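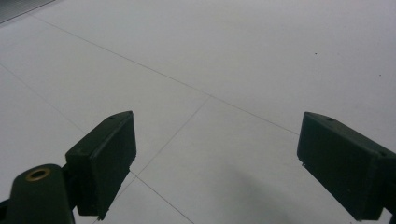 Is a battery drain on a parked scooter normal, or is the dealer brushing me off?

Posted by Odair Falcão

I bought a used Grolden scooter in August, 548 miles on it, and I ride it maybe twice a week. If it sits for 9 days the battery is too flat to crank. The dealer says "they all do that" and wants to sell me a Vinell smart charger for 80 dollars. I find it hard to believe that a healthy battery dies in just over a week with the key out.

There is an aftermarket alarm on it from the previous owner. The dealer swears it draws next to nothing. He didn't measure it, he just said so. I have a cheap multimeter and I'm not scared of a few screws, but I don't want to spend a weekend pulling plastic off for nothing. What would you check first?

Lins_rider

They do all drain a bit when parked, especially with an alarm. Get the charger. I leave mine plugged in all winter and never think about it.

hurnemeck garage rat

I wouldn't buy anything yet. A charger will hide the problem just fine, and then you'll get stranded someplace with no outlet.

Check the battery by itself first. Charge it fully, take it off the scooter, leave it on a shelf for a week and put the meter on it at the start and the end. If it drops a lot with nothing hooked up to it, the battery is bad and you can stop blaming the alarm. Most auto parts stores will load test one too, though I take their results with a grain of salt, seeing as they also sell batteries.

If the battery holds, measure the draw. Key off, negative cable off, meter on the amps setting (red lead in the 10A socket to begin with), one lead on the battery post and the other on the cable. Don't turn the key or touch the starter with the meter in line or you'll pop its fuse. Wait 5 minutes, some alarms take a while to settle down after they get power. Then read it. A few milliamps is fine. If you see 30 or 40, something is eating your battery.

Pull the alarm fuse and look again. If the number falls, there's your answer, and the dealer can explain "next to nothing" to you. If it doesn't, put that fuse back and try the others one at a time. On a used bike I'd also look hard at any wires that didn't come from the factory - phone chargers and heated grips get tapped straight to the battery more often than you'd think.

Odair Falcão

Thanks. Shelf test first then, the battery is on the charger at a friend's place tonight. I'm still not convinced by "they all do that."

mopedmarge

Check if the seat light stays on. Mine did.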